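Nistura Opens Repair and Sewing Lending Counter With Support From Estar

FOR RELEASE Jul 18, 2026

Nistura, the neighborhood repair shop and classroom on the lower level of the old Ansari building, will open a lending counter for sewing and small repair supplies this September. Members will be able to borrow sorted sets of needles, bobbins, snaps, zipper parts, small screws and hand tools for up to 10 days at a time.

The counter is paid for by a two-year grant from Estar, a regional office supply dealer, and by membership fees. Estar has also agreed to cover the cost of replacement parts during the first year.

"People come to a class, learn to put in a zipper, and then go home and find they don't have the right foot or the right needle," said Colleen Lavoie, director of Nistura. "We kept sending them back out to buy a pack of 20 when they needed one. Lending made more sense."

Nistura has offered evening classes in mending, lamp rewiring and basic furniture repair for the past several years. In a survey of students last spring, 93 percent said they would borrow supplies if a lending service were offered. Buttons and machine needles were the items requested most often, followed by upholstery tools. 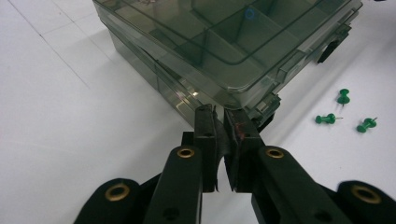 The opening collection will hold nearly 400 items. Each one has been entered in a catalog that members can search from home or at the front desk. Items are grouped by the kind of job they are used for, so that a person hemming curtains or fixing a chair can take a full set in one trip. Single items may also be borrowed.

Nhung Khúc, who teaches the mending classes, chose most of the sewing supplies. She said the hardest part was deciding what to leave out.

"There are a lot of specialty presser feet that get used once and then never again," Khúc said. "I started with what students ask me for during class. We have zipper feet, walking feet, a couple of buttonhole attachments, and needles for denim, knits and leather. If people ask for something else, we will look at adding it."

Needles and other parts that wear out will be sold at cost instead of lent. Members may buy them one at a time. Bobbins are lent in small groups by machine type, and borrowers should know the make and model of their sewing machine before they come in. Staff can help with machines that have lost their labels.

The tool side of the counter was put together by Ghislain Leclerc, who runs the furniture repair bench. It includes webbing stretchers, tack lifters, clamps, screwdriver sets and two hot glue guns. Power tools will not be lent at this time. Leclerc said that may change after the first year, depending on insurance.

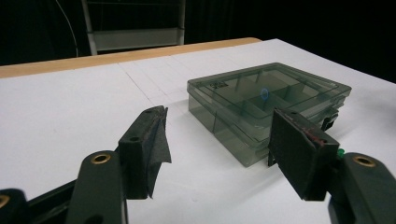 Translucent storage box on a white tabletop.

Membership in the lending counter is $24 a year for a household. Students enrolled in a current Nistura class may borrow at no charge until the class ends. A photo ID and proof of a local address are needed to sign up. Members under 18 must sign up with a parent or guardian.

Late items are charged 50 cents a day, up to the cost of the item. Small missing pieces, such as a single bobbin or screw, will not be charged, but borrowers are asked to mention them when they bring a set back so it can be refilled before the next loan.

Estar's community programs manager, Chantal MacPherson, said the company was looking for a project that would be used every week of the year.

"We get many requests for one-day events," MacPherson said. "This will be open five afternoons a week, and the parts can be used over and over. That was a good fit for us."

The counter will share space with the Starka reading room, which will keep its present hours. The room's large worktable will be open to members who want to finish a small job on site. Two sewing machines will be available there on a first-come basis, with a one-hour limit when others are waiting.

Nistura is also accepting donations of unused notions, thread and hand tools in working order. Opened glues, paints and solvents cannot be accepted. Donations may be left at the front desk during class hours. Donors who want a receipt should ask for one when they drop off.

A free open house will be held during the first week of operation, with short demonstrations on changing machine needles and replacing a zipper slider. Registration is not required.

Media contact: Ghislain Sawatzky, Communications, Nistura. Interviews with staff and instructors can be arranged on request.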